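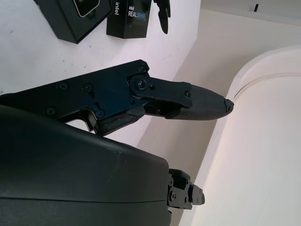
How does a person teach a two-armed robot a task?
An operator moves the robot's arms by remote control while the system records each motion. The recordings are later used to train the robot to attempt the task unaided.

Remote Demonstration Sessions at Vadmont

The Vadmont laboratory began its second round of remote demonstrations in February. Operators guide both arms from a separate station, using the Clitent control software. The current task concerns small parts on a white table, among them a product box and an open black tray.

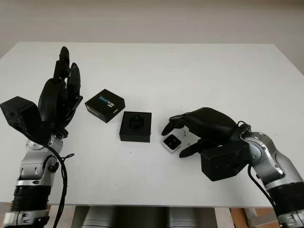 Preparing a Demonstration

Each operator completes four practice runs before recording begins. Both hands are raised above the table at the start of a run, and the operator confirms by voice that the station is ready. Objects may be shifted between runs so that the robot does not learn a single fixed layout.

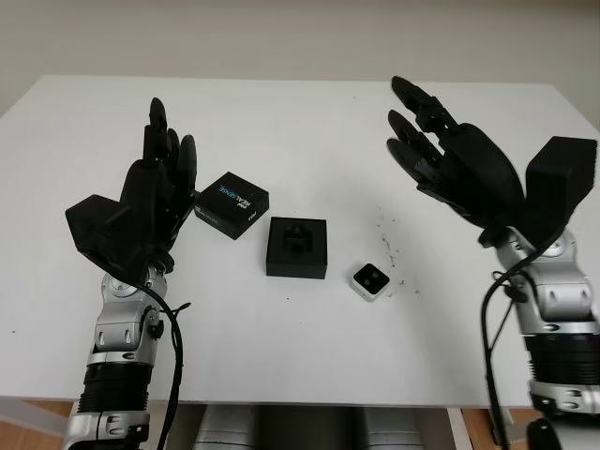
Review and Selection

The laboratory has recorded 79 demonstrations to date, of which 29 have been approved for training. Reviewers set aside any run in which the operator hesitated at length or corrected a grasp more than once. Approved runs are transferred to the Sisetti archive at the close of each session. Grasping a small camera with two fingers remains part of the task list for the present round.

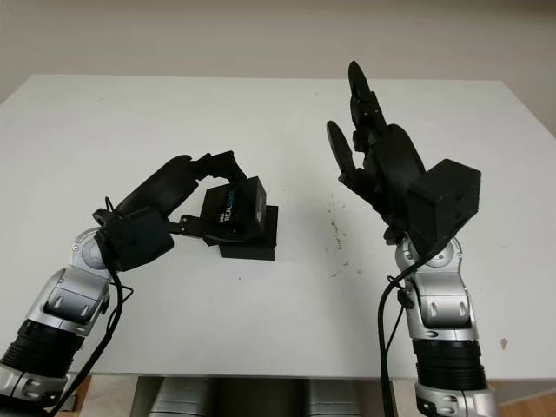
Hadiza Ekpo writes that operators at the Wike site would welcome shorter sessions, as their hand movements become less steady after the first hour. She asks that a break be added to the schedule before the next round opens. The laboratory will reply to her request in the next issue.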